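How to strip and repaint a scratched-up metal bin or tub

Posted 8/26/21 in Workshop

Got a sheet metal bin that looks like it fell off a truck? Mine came out of a closing-down sale at a machine shop on Grerkelgate. Price was right. Paint was not. Took me a weekend of evenings, could be done quicker if you don't stop to eat.

Works for toolboxes, feed tubs, planter boxes, old filing drawers too. Anything thin steel that's been painted before. Not for anything galvanized, that needs a different primer and I'll do another page on it when I get round to it.

What you need

Degreaser or plain dish soap
Scraper, stiff one
Wire brush, plus a wire cup for the drill if you have it
Sandpaper, 80 and 180 and 320
Rust converter, small bottle
Metal primer
Enamel paint, brush or spray
Masking tape, rags, gloves, dust mask, safety glasses

I used Balora primer becuase the hardware store had it on the end shelf. Any decent metal primer will do. Don't mix brands of primer and top coat unless you try it on the underside first. I did that once on a mailbox and it wrinkled like a raisin.

Before you start: is the old paint safe?

If the thing is old, or you have no idea how old, get a lead test kit and use it. Comes up positive, stop. No dry sanding, no grinding. Read up on proper lead removal or leave it to somebody who does that for a living. Mine was clear.

Also find out what was in it. Oil, fine. Pesticide or mystery powder, don't bother, buy another bin.

Step 1. Wash it

Hot water, soap, brush. Get down in the corners where the walls meet the floor, that's where the grease hides. Rinse. Wipe. Wash again if the rag still comes up black. Then let it dry all the way, overnight is best. Water sits in folded seams way longer than you'd think, so tip it on its side.

Sanding over grease just rubs the grease into the scratches. Then the paint peels and you blame the paint.

Step 2. Look at the damage

Good light, flashlight held low along the wall. You're sorting it into two piles, more or less. Surface stuff — rubbed paint, thin scratches, scuffs — only needs sanding. Deep stuff, bubbles, orange crust, flaking edges, needs scraping and converter.

Bins that get parts and blocks dropped in them wear on the inside walls first, ragged bare patches on the back, rubbed pale spots down a side. 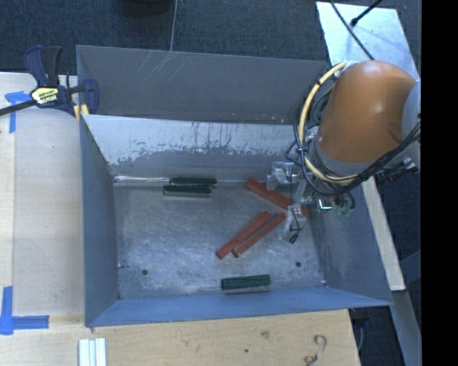

Step 3. Scrape

Scraper nearly flat to the metal. Push, don't dig. Anything loose comes off, anything that hangs on tight can stay. You are not going for bare steel everywhere, that takes forever and there's no point.

Edges of the chips matter more than the middles. If you can catch a fingernail on the edge it will show through the new paint. Guaranteed.

Step 4. Sand

80 grit on the bad patches, just til the edges feather out. Then 180 over the whole thing, inside and out. Sloped sides are easy, corners are a pain, fold the paper in half and use the crease.

Wire cup on the drill is good for crust. Go easy. Thin steel gets hot and can warp if you lean on one spot. Glasses on, those little wires fly out.

Vacuum, wipe with a damp rag, dry it, wipe again with mineral spirits. Gloves from now on, fingerprints count as grease.

Step 5. Rust converter

Only where there's rust. Brush on thin, goes dark, leave it as long as the bottle says. Second coat if you still see orange. Don't put it on clean metal or sound paint, does nothing there except leave a sticky film.

Pinholes? If it's a planter, who cares, drainage. If it has to hold water, patch from the outside with epoxy putty before primer.

Step 6. Prime

Warm dry day, no wind. Garage with the door up is what I use. Two thin coats. Thin! Spray cans: start moving before you press, keep moving, let go after you pass the edge. Inside corners first, then the flat walls, then the floor of the bin last so you're not leaning over wet primer.

Quick rub with 320 when it's dry. Wipe.

Step 7. Paint

Same deal, thin coats. Two for the outside. Inside gets three if it's going to be used hard. I went with a dark green that was supposed to match an old Saab my neighbor had. Doesn't match. Nice green though.

Runs: leave them alone. Let it dry, sand flat, go over. Poking at a wet run makes a dent you'll look at for years.

Step 8. Wait

Dry to touch isn't cured. Give it at least five days before you put anything heavy in there, longer if it's cold or damp. I loaded an early one with wrenches the next morning and had wrench shapes in the floor by lunch.

If it's going back to rough use, cut a rubber mat for the bottom. Old floor mat works, so does a scrap of conveyor belt if you know where to find it. Saves the paint and it's a lot quieter.

Touch ups

Keep the leftover paint in a small jar, lid tight, label it with the color and the month. Chips get a dab the same week, don't let them sit. One I did in June last year has had two dabs total and still looks fine.

Next page: taking dents out of thin sheet metal with a dolly and hammer.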